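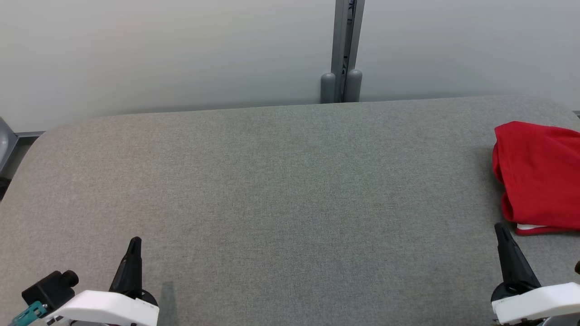 Ear mites are small parasites that live in the ear canals of cats, dogs, rabbits and ferrets. The species most often found in household pets is Otodectes cynotis. It is just visible to the naked eye as a white speck, and it feeds on wax, oils and skin debris. An infestation is known as otodectic mange or, in older farm usage, ear canker, a name that is also given to a different mite in rabbits.

Life cycle

The mite spends its whole life on the host. Eggs are laid in the ear canal and hatch after several days. The larva passes through two nymph stages before becoming an adult, and the full cycle from egg to adult takes up to 3 weeks. Adults live for a couple of months. Away from an animal they survive for a much shorter time, though long enough to pass between pets that share bedding or grooming tools.

Signs

Affected animals scratch at their ears, shake their heads and may hold one ear flatter than the other. The canal usually contains a dark, crumbly discharge resembling coffee grounds. Hair loss and scabs behind the ear are common. Hard scratching can burst a small blood vessel in the ear flap, producing a soft swelling called an aural haematoma. Some adult cats carry mites with no outward signs.

Diagnosis

A vet looks into the canal with an otoscope, where the mites may be seen moving away from the light. If none are seen, a swab of the discharge is mixed with mineral oil and checked under a microscope. Yeast and bacterial infections can look much the same from outside and need different treatment.

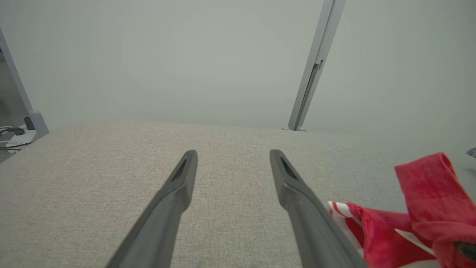
Treatment

Most cases are now treated with a spot-on product applied to the skin at the back of the neck, containing an ingredient such as selamectin or moxidectin. Ear drops are also used, normally after the canal has been cleaned. All cats and dogs in the home are treated at the same time. Products made for dogs should not be used on cats unless the label allows it, as some contain permethrin, which is poisonous to cats. Home remedies such as olive oil may loosen the wax but do not reliably clear an infestation.

Bedding is washed on a hot cycle, and carpets and soft furnishings are vacuumed.

Spread

Mites pass mainly by direct contact. Kittens and puppies often catch them from their mother. Outdoor cats, and animals from crowded shelters, are at higher risk. Human cases are rare and usually limited to a short-lived itchy rash.

Local records

The Londalwood practice run by Manuela Grasso and Gwion Pumphrey kept a register of 1000 cats examined at its surgery. Mites were found in 9 per cent of them, and in 23 per cent of those under six months old. The register was closed in February and has not been repeated.

See also

Demodectic mange
Otitis externa
Sarcoptic mange

Page last edited January 18, 2023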